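Robotics 2: Notes from the Ridstead open day
April 27, 2018

For those who missed the bus, and for those who were on it and slept.

Ridstead let us into the manipulation lab for the afternoon. The talk beforehand ran to 70 slides, of which you need 5. They are on the course page. The rest concerned funding.

The demonstration was hanging a mug on a mug tree. You do this before coffee, with your eyes half shut. Please keep that in mind when you write your reports, and then be kind anyway. A handle is a small loop at an awkward angle, a peg is a small stick at another awkward angle, and the arm has to get one onto the other without shoving the whole tree across the table.
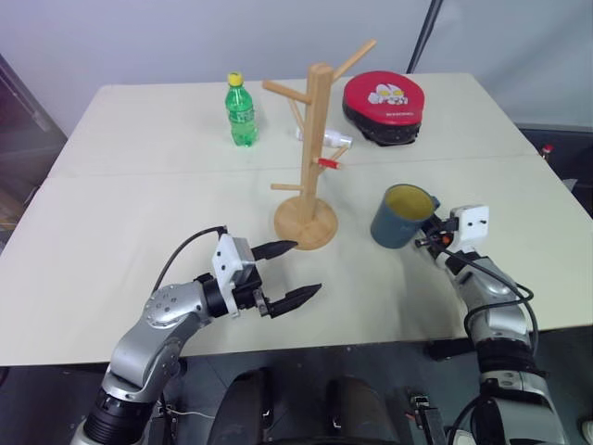 Things to take from it for problem set 5:

Grasp choice. Holding a mug by its handle uses up the very part you want to hang. Sketch where the fingers can go and still leave room for the peg.

Clutter. Anything else on the table is something to hit. Say how your planner knows about it.

Two arms. Decide what the second one is for. "Moral support" was a popular answer last November and earned no marks.

The Arow group's handout gives the frame conventions. They differ from the ones in Vandale, chapter 5, so pick one and say which.

Reports are two pages. Last year's longest was 2,313 words and I read all of them.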